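**Fokdale aerial survey: progress report for July**
To: Nhi Tạ, Foltier grants office
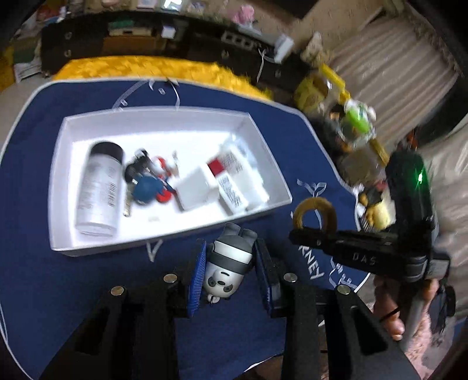 We have now flown 209 of the 1000 map tiles you are paying for, and the clouds have flown the rest. Lacroix kept the plane on standby for most of the month, at the standby rate, with great patience. The tiles we do have are sharp. Our checks turned up 2 that need flying again, both over the reservoir, where glare wiped out the shoreline. For scale, the smallest thing we promised to pick out from the air is a manhole cover. A panda figurine with a metal ring on it remains outside the scope of the grant.

**Processing.** Thịnh Võ has stitched the northern block and moved it to the Wiveo server. The color match between morning and afternoon runs is better than in June, when half the county looked seasick.

**Ground markers.** All 38 are painted. Cows have stood on several.

**Money.** Fuel is under budget for the reason given above. Standby is over, same reason.

**Next.** Southern block, starting at 10 a.m. on the first clear morning. Armindo Peixoto would like a decision on the reservoir reflights before then.

Thiện Ninh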